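Proyecto Akico: muebles bajos para abrir sin esfuerzo
Informe de avance para Mimenex
Taller Retmont, sede de Villa
Periodo: de enero a marzo

Resumen del periodo

Cerramos marzo con mucho más hecho de lo que esperábamos en enero, y con ganas de contarlo. El mueble bajo ya tiene forma definitiva, el acabado gris está elegido y los tiradores, que eran la parte que más dudas nos daba cuando presentamos la solicitud, han pasado por las manos de mucha gente. Quedan cosas por resolver (las hablamos más abajo, sobre todo las bisagras), pero el proyecto va bien y en el taller se nota.

De los 12 meses que cubre la ayuda llevamos consumidos siete. El calendario se cumple en todo salvo en la entrega de los planos de montaje, que se retrasa al próximo periodo por el cambio de bisagra.

Punto de partida

Para quien lea este informe sin haber visto los anteriores: Akico busca un mueble bajo de almacenaje, de precio razonable, que pueda abrir una persona con poca fuerza en las manos o con dificultad para cerrar bien el puño. Pensamos en cocinas pequeñas, en pasillos y en habitaciones de viviendas compartidas para mayores. La solicitud hablaba de «tiradores adaptados» en general. Aquella fórmula se nos ha quedado corta, porque en las pruebas hemos visto que la posición del tirador pesa tanto como su forma, y eso nos ha obligado a replantear el frente de la puerta entera.

El cuerpo del mueble

La decisión de hacerlo largo y bajo viene del primer informe y se mantiene. Probamos también una versión más alta, con dos cuerpos apilados, y la descartamos en enero: quedaba bonita en el dibujo, pero en el pasillo de pruebas estorbaba y la gente se apoyaba en ella. La versión baja deja la parte de arriba libre para una bandeja, una planta o el bolso al entrar en casa. A nosotros nos encanta esa superficie despejada.

El color dio para bastante discusión. Teníamos tres candidatos: blanco roto, verde claro y un gris medio sin brillo. El blanco se cayó enseguida, porque el tirador blanco se perdía contra el fondo. El verde gustaba en el taller y gustaba menos en las casas. El gris ganó por la razón más práctica de todas, que es el contraste: con el frente gris, el tirador blanco se localiza a la primera, incluso en la penumbra de un pasillo a las siete de la tarde en invierno. Varias personas con baja visión nos lo comentaron sin que se lo preguntáramos, y para el equipo fue una de las alegrías del trimestre.

La junta entre la parte superior y el frente se ha dejado fina y oscura, sin moldura. En la versión anterior llevaba un listón de remate que acumulaba polvo y se enganchaba con el paño. Quitarlo simplifica la limpieza y ahorra una operación de montaje. También hemos suavizado las esquinas, que a esa altura quedan justo donde tropieza la espinilla.

Los tiradores

Aquí está el corazón del trabajo de estos meses. Partíamos de una familia de tiradores blancos con soporte metálico, fáciles de conseguir y fáciles de sustituir, y los fuimos cambiando de largo, de ángulo y de sitio. El corto invita a pellizcar con dos dedos. El largo permite meter la mano, tirar con el canto o incluso enganchar la muñeca, y ha resultado ser el favorito de quienes tienen artrosis. Lo que no habíamos previsto es que casi todo el mundo, si se le dejan los dos, acaba usando uno para empezar a abrir y otro para terminar. ¡Nos pasó también a nosotros!

De ahí nació la idea de montar ambos sobre una misma puerta y observar qué hacía cada cual.
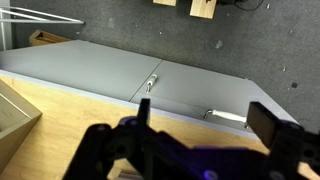

Frente gris con el tirador blanco corto junto a la junta y el largo cerca del borde inferior, sobre tablero de madera clara.

El corto se ha colocado en diagonal. Costó convencer a parte del equipo, que lo veía torcido, pero al montarlo recto la muñeca tenía que girar más y las personas que participan en las pruebas lo notaban. El largo va casi horizontal, y cerca del borde, con espacio para que quepan los nudillos de una mano grande. El soporte metálico plateado se ha mantenido en los dos por coherencia y porque aguanta bien los tirones de lado.

Hemos registrado 392 aperturas en las sesiones de Villa, repartidas entre las distintas combinaciones de tirador y posición. Cada una tiene su ficha: con qué mano, desde qué postura, si hubo que repetir el gesto y qué comentó la persona. El vaciado está terminado y lo enviaremos aparte, en hoja de cálculo, tal como pidió Mimenex en la última reunión. Adelantamos lo principal:

Sentadas, las personas prefieren el tirador largo con mucha claridad.
De pie, la preferencia se reparte, y quien tiene buena movilidad en los dedos suele ir al corto.
El blanco se valora por encima del metal visto y del negro en todas las edades.
El agarre redondeado no mejora lo suficiente como para justificar su coste.

Esta última conclusión nos sorprendió. Teníamos mucha fe en el agarre redondeado y hasta habíamos pedido precio para una serie corta. Lo dejamos en un cajón y ese dinero pasa a bisagras, como explicamos en el apartado económico.

Las sesiones de prueba

Se han hecho en el local de Villa, por la mañana, de diez a una, con café y sin prisa. El café parece un detalle menor y ha cambiado el tono de las sesiones: la gente se queda, vuelve a la mesa, abre otra vez la puerta mientras charla, y esas aperturas distraídas enseñan más que las primeras, cuando todo el mundo está pendiente de hacerlo bien. Hemos empezado a anotarlas con una marca propia en la ficha.

También cambiamos la superficie de trabajo. Usábamos una mesa oscura en la que el mueble se veía mal y los tornillos desaparecían en cuanto caían. Ahora trabajamos sobre madera clara y se agradece muchísimo, tanto para montar como para comparar acabados.

Una petición que se ha repetido y que queremos atender: que el tirador se pueda mover sin llamar a un profesional. Las manos cambian con los años, y un mueble comprado hoy debería poder adaptarse después. Estamos dibujando un frente con taladros preparados y tapones del mismo gris para los que no se usen. Los primeros tapones se notan demasiado al tacto, así que hay que afinar la medida.

Lo que no ha salido como queríamos

Las bisagras. Las que elegimos en otoño abren suaves con el frente ligero, pero con el grueso definitivo y los dos tiradores puestos la puerta cae más deprisa de lo que nos parece aceptable. Probamos a apretar el freno y entonces cuesta abrir, justo lo contrario de lo que buscamos. Tenemos en el taller dos modelos alternativos y uno de ellos pinta muy bien, aunque obliga a mover el rebaje y a corregir los planos.

El acabado gris marca las huellas más de lo deseable en la zona que rodea el tirador corto. Hemos pedido muestras con otra capa final, del mismo tono, y las tendremos a principios de abril.

Por último, el texto de las instrucciones de montaje. La primera versión la leyeron varias familias y era demasiado larga. La estamos rehaciendo casi entera con dibujos, letra grande y un solo paso por página.

Situación económica

El gasto sigue dentro de lo aprobado. La partida de herrajes es la que más se mueve: baja lo previsto para agarres especiales y sube lo destinado a bisagras, sin que cambie el total. Solicitamos a Mimenex la conformidad por escrito con ese traspaso interno. La partida de desplazamientos va holgada, gracias a que casi todas las sesiones se han concentrado en Villa, y de momento preferimos no tocarla por si hay que visitar domicilios en verano.

Próximos pasos

Decidir la bisagra y cerrar los planos de montaje.
Montar 12 muebles completos con el frente definitivo y llevarlos a las casas que se han ofrecido para la prueba larga.
Probar los tapones nuevos y los taladros de recolocación del tirador.
Elegir la capa final del gris.
Terminar las instrucciones ilustradas y volver a pasarlas por las familias.

La prueba larga es lo que más ilusión nos hace. Hasta ahora el mueble se ha abierto y cerrado en el local, casi siempre vacío, y queremos verlo cargado de manteles, botes y zapatos, en el rincón que cada casa le haya buscado. Si Mimenex quiere acompañarnos en alguna de las entregas, basta con avisar al taller y ajustamos la ruta. Las fichas completas y los justificantes de gasto se remiten con este informe.

Equipo del proyecto Akico
Retmont, Villa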